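Surfaces in a shared workroom
Speaker notes, Timo Wiegand

Slide 1. Say who I am and that I look after the fit-out of the Krajewska rooms. Thank Demetrio Barrios for the floor survey. The talk is about tables, ceilings and floors, in that order. Questions at the end, please.

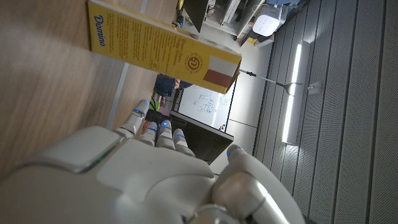

4 min read

Slide 2. Start with sound. A room with a hard floor and a whiteboard throws voices back at you. We put most of the acoustic money overhead, into grey slatted panels with fine perforations. 184 panels across the whole job. They went up in November and the complaints about noise from the desks dropped off within a month. Mention that they mark if you handle them with bare hands, so order gloves.

Slide 3. Cleaning. The slats collect dust along the seams. Soft brush, twice a year. No wet cloths.

Slide 4. Tables. The old Follitz tables were white and showed every pen line, so we asked for wood. The budget was 2,000 for tops and legs together, and we stayed inside it.
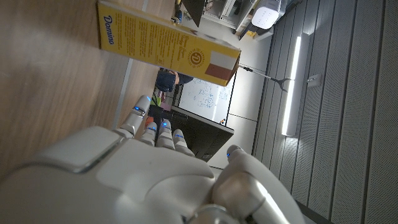

A worktop in a shared room has to take anything people put down on it, and they won't ask first. I wanted a pale grain that doesn't look busy under a lot of clutter. Look at the yellow Domino sugar box standing on it: the small print on the box is dense, the wood behaves as a plain background and the two don't fight. The edge strip was a separate order. Pass round the Bekia sample at this point.

Slide 5. Whiteboards. Keep them within reach of the desks. Blue pen wipes off ours better than red. Leave one wall free.

Slide 6. Floor. We looked at carpet tile and at a poured finish from Prerkov, and in the end kept the concrete and sealed it. 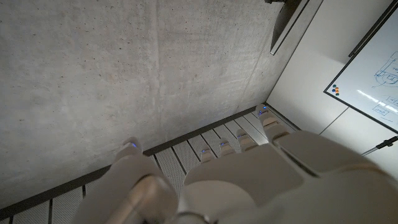
The sealer needed 16 hours before anyone could walk on it, and longer before the furniture came back. Plan the move around that. It cost 700 including the second coat. Demetrio's advice was to leave small pores alone and only fill what catches a mop. Long hairline cracks get checked once a year and written down.

Slide 7. Contact details. Leave this one up during questions. Collect the Bekia sample before people go.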